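# Besuch bei Hämmerli: Montage am offenen PC-Gehäuse

8. August 2026

Auf Einladung von Urs Leitner hatte ich Gelegenheit, an der Vorführung der Firma Hämmerli teilzunehmen. Vorgestellt wurde das Projekt Vusta, das sich mit der automatisierten Bestückung gebrauchter Bürorechner befasst. Die Veranstaltung war auf drei Stunden angesetzt und richtete sich an Fachpublikum aus Wartung und Wiederaufbereitung.

Nach der Begrüssung erläuterte Herr Leitner den Aufbau der Zelle. Das Gehäuse liegt auf der Seite, die Speichersteckplätze sind von oben zugänglich. Seit Mai wurden nach seinen Angaben 248 Einsetzvorgänge protokolliert und ausgewertet.

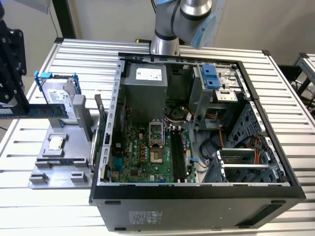 Auf beiden Aufnahmen sind die zwei Speichersteckplätze noch unbesetzt.

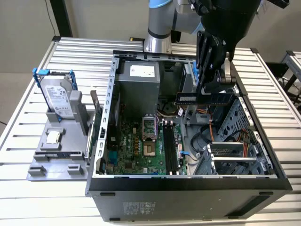 **Weshalb wird mit gebrauchten Rechnern gearbeitet?**

Gebrauchte Geräte weisen Toleranzen und Abnutzungen auf, die im späteren Einsatz ohnehin zu bewältigen sind. Zudem lassen sie sich in grösserer Zahl beschaffen; der Bestand des Projekts umfasst gegenwärtig 300 Stück.

Im Anschluss berichtete Florian Tanner über die Planung. Ein zweiter Standort in Ellbridge soll die Arbeiten am Prozessorsockel übernehmen. Die Unterlagen zur Vorführung können bei Hämmerli schriftlich angefordert werden.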